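Brown Tables and Stubborn Code: Talking With Zoriana Levchenko

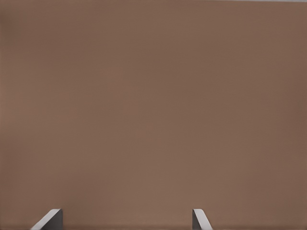

A view from the club's simulator: brown surface, two gray-and-white tips at the bottom.

I got to the Studulach robotics club right as the pizza showed up, so my chat with Zoriana Levchenko began with her mouth full. She's coached here for six years and has up to 20 kids on a good night!

This spring they're doing everything in simulation for the Arembridge meet in May. I asked if the kids miss real motors. "Oh, they complained for 2 weeks," she said, laughing. "Then one of them got a grasp working at home at midnight and sent me 17 messages."

The team calls its program Domasero (a cat, I'm told). I wondered what trips beginners up most. "Coordinates. They're sure they know which way is up, and then the arm goes the other way. I let them be wrong for a while."

She'd like more ninth graders next year, and a second room. "And somebody else to order the pizza," she added, reaching for another slice.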